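PRESS RELEASE
For immediate use

Bettencourt residents question parcel locker plan for Kistau library

Campaigners in Kistau are asking the council to publish the sums behind its plan to give up part of the town library to a bank of parcel lockers run by the delivery firm Atau.

The Kistau Library Users' Group says the proposal, announced in October under the title "A Library That Delivers", makes large claims on very little evidence. Under the plan, the reading room on the Bettencourt Street side would close to readers and Atau would lease the space for 9 years. The council says the lockers will bring new people through the doors and that many of them will stay to borrow a book.

The group has asked where that idea comes from. The council's reply named one other site, the branch library at Turkia, where lockers went in last year. Turkia did report a rise in visitors. It also changed its door counter in the same month, and the new one counts people coming in and going out. The council's paper leaves this out.

"I would like to be persuaded," said Leokadia Sowa, who speaks for the group. "I read the whole paper twice looking for the part where someone explains how a man collecting a pair of trainers turns into a library member. There is a drawing of him smiling. I didn't find anything else."

The group's own figures come from the library's published returns. Last year 1,165 people used the reading room for study, local history or the homework sessions. Of those, 536 came to the homework sessions, which need tables and a door that shuts. The council says these will be "re-provided flexibly within the wider building". Asked what this meant, an officer said that furniture could be moved.

Members have walked round the wider building with this in mind. The ground floor has the children's corner, the returns desk and the only step-free toilet. Upstairs is the large print collection, next to a boiler cupboard that takes up more room than anyone would like. It is hard to see where a homework session would go, unless the council means the landing.

The group is also doubtful about the money. The lease income is described as "significant" on page 2 and "modest" in the appendix. No amount is given in either place, on the grounds that it is commercially sensitive. The cost of a new outside door, lighting and a separate alarm is not given either, although the paper does say the scheme will pay for itself. The group would like to know when. 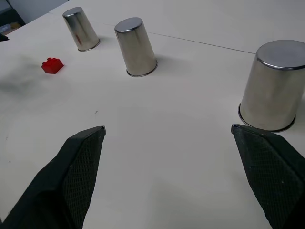
Atau has told residents that the lockers will be open from 5 am until midnight. The homes opposite are mostly flats with bedrooms at the front, and the only place to pull up is a bus stop. The firm says that its customers generally arrive on foot. It has not said how it knows this, and the survey it mentions has not been shared with the group in spite of two written requests.

"We keep being told that this is what modern libraries do," said Leokadia Sowa. "Perhaps some of them do. I'd like to hear how it went, from somebody who isn't renting out the lockers."

The group does not object to parcel lockers as such. It has suggested the covered area beside the old market toilets, which the council already owns and which has stood locked for years. The council says this site was "considered at an early stage". There is no record of it in the minutes, and the group has asked to see any notes that were kept.

It is calling on the council to:
publish the expected lease income and the full building costs
release Atau's survey on how customers travel
correct the visitor figures for Turkia
put off any decision on the reading room until the homework sessions have a named space

A public meeting will be held in the reading room at 7 pm, before the plan goes to the full council. Atau and the council have both been invited. Atau has replied that it will send a leaflet.

ENDS

Notes to editors

The Kistau Library Users' Group is open to anyone who holds a library card. It takes no money from the council or from any delivery firm.

Leokadia Sowa is available for interview. Messages can be left for her at the library's front desk during opening hours.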